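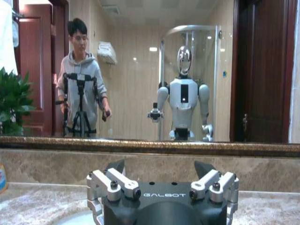 Home | About | Working Groups | Minutes | Documents | Contact

Working Group on Teleoperated Robots in Furnished Interiors
Minutes of the Meeting of Tue 11 August

Print this page | E-mail this page

Chair: Josefien Schouten
Represented: Mikow, Didach, Belmonte
Apologies: Jurkon

1. Minutes of the July meeting

The minutes were approved with one correction. In item 3, "operator" should read "operator or observer." The chair will post the corrected text.

2. Bathrooms and other small rooms

Mikow presented its draft section on rooms with hard surfaces and limited floor space. The draft treats a bathroom as a separate class of room and does not rely on the general rules for kitchens and bedrooms. Members accepted the approach.

Discussion centered on where the operator stands. Belmonte held that an operator working in the same room as the robot should never be within reach of either arm, including the arm not in use. Didach replied that few domestic bathrooms would permit this and that the rule would simply be ignored. After discussion the following wording was agreed:

2.1 An operator sharing a room with the robot shall keep a clear path to a door. Tripod legs, cables and plants shall not stand in that path.

2.2 Where the operator must stand within reach of an arm, arm speed shall be held to the reduced setting for the whole session.

2.3 An arm not needed for the task shall be parked at the robot's side before the session begins.

Belmonte asked that its preference for a stricter rule be recorded.

3. Mirrors, glass and polished stone

The chair noted that this item had been carried over from July. Didach reported on its review of operator training material. Trainees working from a wrist view sometimes steer toward a reflected object, and they do so more often when the gripper itself is visible in the mirror. Depth readings from mirrors and clear shower panels were also judged unreliable.

Agreed:

3.1 Mirrors and glass panels shall be marked on the room plan before work starts. Stickers or tape may be placed on the glass with the householder's consent.

3.2 The gripper shall not come closer than 10 cm to a mirror or glass panel unless the task requires contact.

3.3 Loose bottles near a basin shall be moved or entered on the room plan as obstacles.

Mikow proposed covering all mirrors as standard practice. This was not supported — members felt that robots intended for homes must be tested in rooms as people keep them. Covering remains permitted for first sessions with a new operator.

4. People appearing in recordings

A mirror may show the operator, or another person, who would otherwise be out of view. The present consent form covers only persons "in front of the robot." The chair asked that the form be rewritten to include reflections. Operators will sign the same form as everyone else. Recordings that show a person who has not signed shall be held back from sharing until consent is given or the face is obscured.

5. Checks before a session

Didach's checklist has grown to 40 entries, and Belmonte reported that its crews do not finish it. It was agreed to divide the list. A short list of 8 entries will be completed before every session, and will include fingertip pads, visible screws on the finger joints, and the stop control. The remainder will be completed weekly.

6. Actions

Mikow — revise the small rooms section to include 2.1 to 2.3.
Didach — circulate the short checklist.
Belmonte — supply wording on parked arms for robots with one arm.
J. Schouten — redraft the consent form; obtain comments from Jurkon on items 2 and 3.

7. Other business

Belmonte asked whether wet floors should be covered in this edition. Deferred. The meeting closed at 4 p.m.

Filed under: Minutes, Safe Practice, Home Robots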